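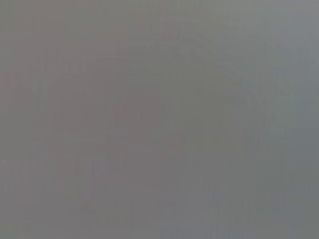

Wrist cam, Orko gripper, Tuesday

Hi Leire, hi all,

Leire Carrasco wrote:
> Is the Orko wrist camera any good up close? We're stuck
> between that one and the Flarkent, and our parts are small.

Well, see the top of this mail – gray, gray and a bit more gray, with one side a touch bluer. I can't pick out a single edge in it, not even a finger. I've saved 34 stills from the Orko so far and I'd love to hear how other people's look at short range!

The grip itself I like a lot. I have it set to 60 percent force and it's gentle with our plastic caps (the Flarkent dented 5 of them in November, grrr). If you can live with a fixed camera over the bench, I'd say go Orko. Priit, didn't you try a different lens on yours? Which one?

Cheers,
Macarena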